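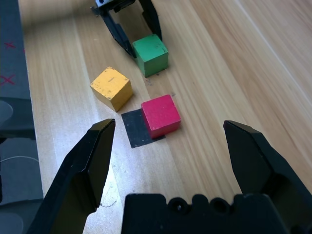 Unit 4. Sharing one table: rules for two-arm cells

These notes go with the June lab sessions. Please read them before you come, and bring them with you. The rules come from our own lab practice, and they do not replace the safety standard or the manual of your arm. If the manual is more strict, follow the manual.

4.1 What we mean by a shared zone

A shared zone is any part of the table that both grippers can reach. In the block exercise this is most of the table. With the red cube on the tape square in front of one gripper, and the green cube between the fingers of the other, the distance left between the two tools is small. Students often look only at the gripper they are programming. Please think about both of them, also when only one is moving.

4.2 Before the motors are enabled

Agree who is the operator. There is one operator for both arms, and this person holds the stop button.
Say "clear" aloud and wait until every person in the group has answered.
Check the fingers by eye. A worn or bent finger is changed before work, and the change is written in the log.
Look at the surface. Crumbs and small dirt under a cube can tilt it, and then the grasp is not the one you programmed.
Check that the tape marks are flat. The tape gives the place position for the cube, so if a corner lifts, replace the tape and teach the position again.

4.3 While the arms are moving

Only one arm enters the shared zone at a time. The program asks for the zone, receives it, and gives it back after the arm has returned to its waiting pose. Do not give it back at the moment when the fingers open. This is the most common mistake in the reports, and in the last course it appeared in over 55 of them.

For the lab, speed in the shared zone is limited to 200 mm/s. Outside the zone you may use the normal program speed, but not in the first run.

Hands stay off the table. If a cube falls or turns, the operator stops both arms first, and after that one person corrects the cube. A pause in the program is not a stop - the arm can continue when the other program sends its signal.

4.4 Work objects

Cubes with chips and scratches may stay in use for grasping practice. They are not used for measuring repeatability, where the edges must be clean. Write in your report which cubes you used, by color, and the condition of each one. "Yellow, worn on top and edges" is enough.

Do not draw new marks on the table or the mat without asking. Old marks are easy to confuse with the positions of today.

4.5 For the report

Write 2 pages at most. Include the order in which the arms took the zone, every stop with its cause, and one change you would make to the rules. Cillian Kinsella collects the reports at the end of the session.

Reading for next time: Larnar handout, part 2, on handover between arms.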